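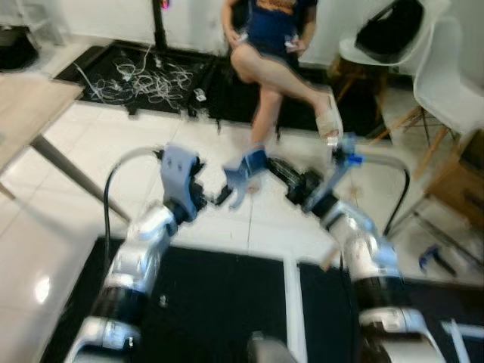 Plelledance studio walk-through, June, before the summer session

I do this one every June, usually starting at 7 a.m. with a coffee I'm not supposed to bring onto the sprung floor. The boxes are the same as last year except for the two I added under Electrical. My comments are under each item, and yes, I know they're getting longer! Dragica Kneževič reads them and she's the one who signs, so they're mostly written to her.

Marks: OK, FIX (do it before classes start), WATCH (look again in August).

ENTRANCE AND STAIRS

1. Front door opens fully and closes by itself. OK
I leaned on it with both arms full of costume bags, the way everybody does in real life. Closes fine. The closer was adjusted in the spring and it no longer slams, thank goodness.

2. Stair treads and nosings. FIX
Third step from the top has a lifted edge strip. You can catch a toe under it, I tried. Two screws would do it, but the holes are chewed out, so maybe longer screws or a dab of filler first.

3. Handrail. OK
Solid on the left. On the right there's a tiny wiggle at the bottom bracket that I tightened while I was standing there.

4. Lights on the landing. OK
One of the bulbs is a different white from the others and it's driving me crazy, but it works.

MAIN STUDIO

5. Sprung floor, walked end to end in socks. WATCH
No splinters. There's a soft spot near the piano that gives more than the rest, and I honestly can't decide if it's new or if I've only started noticing it. I put blue tape around it. Please don't peel the tape off, I want to compare in August.

6. Barres, wall-mounted. FIX
The long one by the windows turns in its brackets if you really pull. It holds weight fine, but a ten-year-old hanging off it (they will) is going to have it spinning in a week. Ferrand sold us the brackets and they still carry the collars, so I've asked for a pair.

7. Mirrors. OK
Ran a finger down every edge. Safety film is on and there are no new chips. The old chip in the corner panel is still taped, and the tape is still ugly.

8. Windows and limiters. OK
All of them stop where they should. The cords are up on the cleats, which was my big complaint last summer, so thank you to whoever did that.

9. Room capacity sign. FIX
The sign is missing again. It should say 37 and it should be next to the door, not in a drawer. I found it in the drawer.

MATS AND LOOSE FLOOR COVERINGS

10. Rubber mats lie flat, no curled corners. OK
I do these on my hands and knees with a flashlight, and my knees let me know about it afterward. Press down each corner, let go, see if it comes back up at you. If it does, flip the mat over for a night before you spend money on a new one. Worked for me twice.

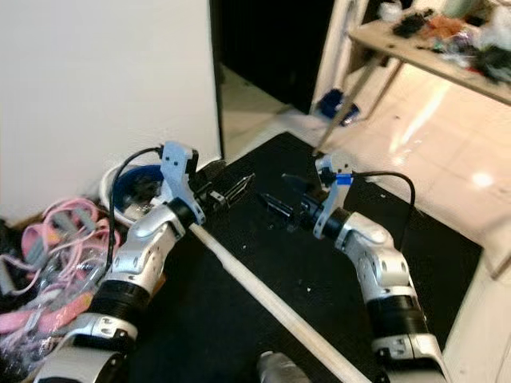

Item 10: black rubber floor mat.

11. Mats don't slide when shoved with a foot. WATCH
They grip well on a clean floor and much less on a dusty one, so this is really a sweeping question. Could we sweep before the mats go down as well as after they come up? I'll put a note on the broom closet.

12. Tumbling mats, seams and zippers. FIX
One zipper pull is gone and the metal stub is scratchy. I've folded that mat to the back of the stack with a rag tied through it. It stays out of class until it's sewn.

ELECTRICAL

13. Extension cords off the walking line. OK
Better than last year. The sound system cord now goes along the baseboard the whole way.

14. Outlet covers (new item). OK
Two in the little ones' room were cracked, and I swapped them on the spot from the spare box. The spare box is now empty, so add covers to the shopping list.

15. Fans: guards on, feet steady (new item). WATCH
The tall Histier fan leans. It isn't falling over, it's just leaning, like it's listening to you. I moved it behind the piano where it can't get bumped.

FIRE AND FIRST AID

16. Extinguishers, gauge in the green, pin in, tag current. OK
Both good. The one in the hallway was hidden behind a coat, so I moved the hook.

17. Back exit clear all the way to the Jilitia parking lot. FIX
Chairs again! Nine of them, stacked right inside the door. I carried them to storage myself, but they've got a way of coming back. Can we tell the evening groups once more?

18. First aid kit. FIX
Cold packs are down to one, and the burn gel is past its date. There are plenty of bandages, in every size except the one people ask for.

19. Emergency numbers posted by the phone. OK
Still readable. I wrote over the faded line in marker.

MONEY STUFF (Dragica, this part's yours)

The edge strip, the zipper, the cold packs and the outlet covers should come in under 160 dollars together. If the soft spot in the floor gets worse, the quote we have for lifting and relaying that section is 2,599, and I'd like us to get a second one before we say yes to that. I'd start calling in July so we aren't begging for a date in September.

I'm going back for items 2, 6 and 12 once the parts are here, and I'll initial them then. Items 9 and 17 anybody can do. The sign is on your desk with two strips of the good tape stuck to the back.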